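Semus Two-Arm Teaching Station
Teach by hand or by remote, with the same two arms

We built the Semus for people who know a job inside out and would much rather show it than write it down. If you can take a pair of arms by the wrists and move them through a task, you can teach this station (and yes, that includes those of us who still call a grandchild when the printer stops!).

There are two ways to go about it. In hand guiding, you press the soft button on each wrist, the joints go light, and you walk the arms through the motion yourself. In remote mode you sit at the Eltetti handset pair, up to 21 feet away, and the arms follow your hands while you watch the wrist and head views side by side. Most of our customers start with hand guiding for the big reaches and switch to the handsets once both grippers have to work on the same thing, and we think that's a very sensible way to learn.

Ifor Harries, who runs our training room in Ukthorpe, likes to start newcomers on soft goods. Cloth sags, bunches and slides, and you find out quickly how gently you need to close your fingers. After that he moves on to small steel tools and cases with zippers, where the wrist view really earns its keep.

Head view first, then wrist view: 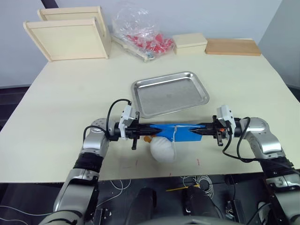
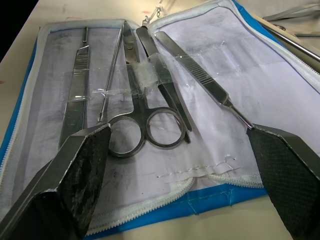
Every demonstration is saved with joint positions, grip force and all camera views on one clock, so you can play it back, trim a clumsy start, or throw it out and go again. The station holds 465 hours of recordings before you need to move anything off. Keep your first few takes short, and don't fret if they look wobbly. Romain Poulain, who wrote the playback software, still keeps his own early ones and will show them to you if you ask nicely.

In the crate: two arms with grippers, head and wrist cameras, the handset pair, a foot pedal for starting and stopping a take, and the Cadwaladr floor stand. Shipping weight without the stand is 74 kg. Spare finger pads are sold separately in packs of 100.

Orders placed in September are now going out. Page updated Nov 16, 2018.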